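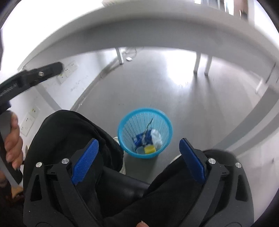
Jihad Mahasneh wrote:

Before anyone puts an order in, can we please agree what it's for? The Rerton quote is for the full arm and I don't see how we pay for it this year and still have anything left for the hand-held grippers, which are the bit we use every day. The clearing-up task is where the hours go. Rubbish off the table, into the bin under it, again and again. If a pad goes or a hinge gets sloppy we lose the afternoon. I'd rather have spare grippers on the shelf than an arm waiting for software. Also the Rerton price has no delivery on it and no mounting plate, I asked. What is the actual figure left in the pot, and does it have to be spent by October?

End of quoted message

Right, quick answers, on a train so forgive the spelling.

Money left is 2,000. Not more, I checked twice. Yes it goes in October if it isn't committed. Committed means a purchase order raised, not an email saying we quite fancy one.

Agree with Jihad on the arm. It's off the list for this round as far as I'm concerned. Even the cheap version eats the lot, and then there's the plate, delivery, the bench it has to be bolted to and someone's time to set it up. We can ask again in the spring round. I'll keep the Rerton quote on file but they only hold the price for a month so don't count on it.

So, grippers. Had prices from two places. Pralter will do a pair for 300, pads fitted, no camera mount. Panarau are dearer and want the whole lot paid up front, and when I asked about spare pads they sent me a brochure. Going with Pralter unless somebody shouts.

What I'd like to buy is 4 pairs. Covers two people working at once with a pair each, plus the same again on the shelf. Leaves 800 out of the pot for the boring stuff, see below.
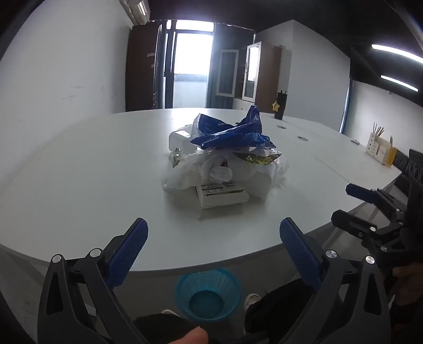 Spares next. Pads are what we get through. Bags and soft wrappers are kind to them, it's the cartons and anything with a hard corner that chews the surface, and once the texture has gone smooth you get slips on thin plastic and then a re-do. Pralter sell the pads as a pack for 80. I've put down two packs. Could be talked into a third if anyone has kept a note of how often we change them – I haven't, sorry, should of.

Pivots: no idea. Has anyone ever replaced one? If they just need doing up now and then I'd leave it and buy a decent screwdriver.

Camera mounts we make ourselves as before. Deák still has the drawing and says it fits the current Pralter handle, but I want that tried on one before we order the rest. So: one pair first, check the mount, then the other three on the same purchase order if they'll let us split the delivery. Asking them today.

Things I have NOT costed and would like help with:

– more memory cards, the small ones keep filling up mid-run
– a second bin. Same size as the one we have please, and same sort of opening, or half the old runs can't be compared with the new
– props. We can't keep using whatever was left over from lunch. Need a box of clean packaging, mixed – bags, cartons, foil packets, tissue – so the pile can be put back more or less the same way for each run
– something to sit on that doesn't roll away when you lean down to the bin. My back will not last otherwise

On Jihad's point about an arm waiting for software, yes, fair, although I'd turn it round a bit. When the arm does come it'll need the same fingers and the same pads as what we're recording with now, or the recordings are much less use to us. That's my main reason for sticking with one make. Please nobody buy a different gripper because it's on offer.

Storage of the recordings is a seperate budget, don't drag it in here or we'll never finish.

If you object to any of this tell me before Saturday. After that I'm raising the order. One line is fine, "ok" is fine. If you want the arm back in, tell me what comes out.

Spreadsheet is in the usual folder, second tab. The first tab is last year's and is wrong.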